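Starkmont Fund, Grant Progress Report, Third Period
Project: Inside — working rules for shared manipulation benches
Submitted by Nii Ayaaba, Wednesday, October 19, 2022

Where we stand

The rulebook exists. When I last wrote, it was a folder of notes, two of which contradicted each other and one of which was a lunch order. It is now a document with numbered sections, and people on both benches have been seen opening it without being asked. It covers setup, cable routing, speed near people, object handling, logging, and who is allowed to clear a stop. It doesn't cover firmware updates, and I would like to be excused from that until the next period.

The grant asked for rules that a small lab could follow with no safety officer and not much patience. We read the guidance we could get hold of, found that most of it assumed a factory with a fence, and wrote down what was left after the fence was taken away. What was left was mostly habits. Habits are hard to number, but we have numbered them.

Runs and logging

We committed to 1,000 logged runs by the end of this period and have 1,111. Before anyone at Starkmont enjoys that figure too much, I should say that only 821 have a complete log under section 5. The rest are missing an operator's initials, a reason for stopping, or both. The most popular reason for stopping, where one was given, is "stopped." We have added a rule saying that this is not a reason. Compliance has improved, and we now get "had to stop."

I propose that we report the lower figure from here on. It is less handsome, but a run that can't be traced to an operator and a setup is of no use to anyone trying to find out whether a rule works.

What changed in the rules

Section 2, setup. The old text said the work area should be "reasonably clear." Everyone agreed with this and nobody's bench looked the same. The new text says that only objects named on the run sheet may be on the table, and that the sheet is filled in before the arm is powered. Yakubu, our second site, objected that this adds time. It does.

Section 3, cables. We had one paragraph and now have a page and a half, for which I apologize to the reader. The operator traces every external cable by eye, from end to end, before the first run and after any change to the wrist. If a cable passes between the arm and the objects, or in front of them, the sheet has to say so. We argued for a good part of March over whether to ban such routing outright and decided against it. Half the arms in use would fail on day one, and a rule that everyone breaks by breakfast teaches people to break the next one.

Section 4, object handling. Books have been our main test case. They are cheap, they lean, they differ in thickness, and people mind when they are damaged, all of which makes them better teachers than foam blocks. The section now requires the operator to record any item that is leaning before the run starts, and to check the view from the wrist as well as the view from the side. A rack that looks roomy from one direction can look quite different from the other.

Section 6, stops. Whoever presses stop writes the entry. Someone else clears it. On evenings when there is only one person present, the day is over. This was the least popular change of the period and the one I would defend longest.

Outside review

Paltton read the full draft and returned it with 40 comments. We accepted most of them. Several asked us to replace "should" with "must," which we did, and then found that we had promised a few things we don't do. Those are back to "should," with a date beside each for when they become "must." I recommend the exercise to anyone who believes their rules are finished.

Money and time

Spending is on plan, apart from the line for printing, which is over. People prefer the rules on paper, at the bench, where they can put a cup on them. We will cover the difference from travel, as nobody went anywhere.

Next period

Trial of the section 3 checklist at Yakubu. A shorter version of section 4. Firmware, if I can't avoid it. I would also like a decision from Starkmont on whether the final text may be released without a registration form. My own view is that nobody has ever filled in a form in order to read a rulebook.

Bench work under sections 3 and 4: arm and racked books, then the wrist view.

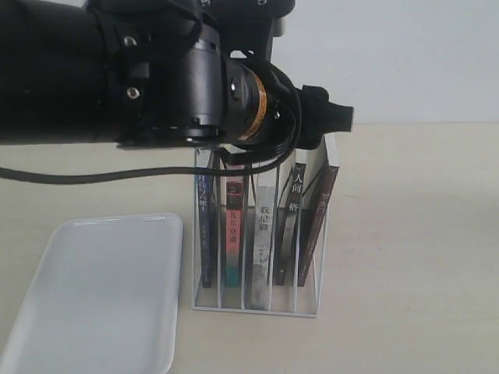
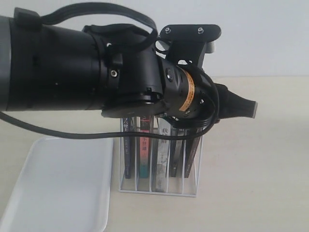
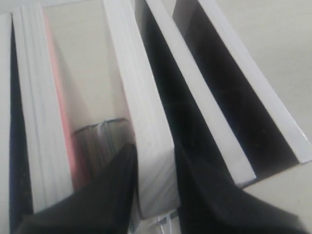 Paltton's covering note was shorter than its comments and a good deal kinder, but it did ask that we settle the leaning question before release: how far may an item lean before the operator has to straighten it, and does straightening it count as a new setup? Their preference is that it should, with a fresh sheet each time. Ours is still being argued over, and the text of 4.3 stays in brackets until it is agreed.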